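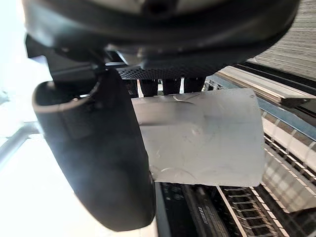

Brovisora Robotics Workshop - Handling Cells Team

The Lunell cell is a small robot cell used for picking up thin cards and carrying them between racks. It was put together by Declan Ní Chonaill and is looked after these days by Hélène Carrier, who also wrote most of the care notes that newcomers are handed (and are kindly asked to read!).

The gripper has a thick, rounded black finger with a smooth matte surface, and a card is held in front of a row of three dark pads. Practice cards are kept in use long after they pick up scuffs, dents and creases, as a worn card is a good, honest test of how the grip is set.

Care of the cell follows a simple round. After every 60 hours of running, the fingers are wiped down with a dry cloth, the bracket screws are checked with a hand wrench, and the perforated mesh on the wrist housing is brushed free of dust - gently, please, and never with compressed air. Pads are changed as a full set, and after a change the team runs 36 slow trial picks before going back to normal speed.

The grip setting is stored under program 9 on the Curnov controller. Older printed sheets still give it as program 4, which was cleared out in April.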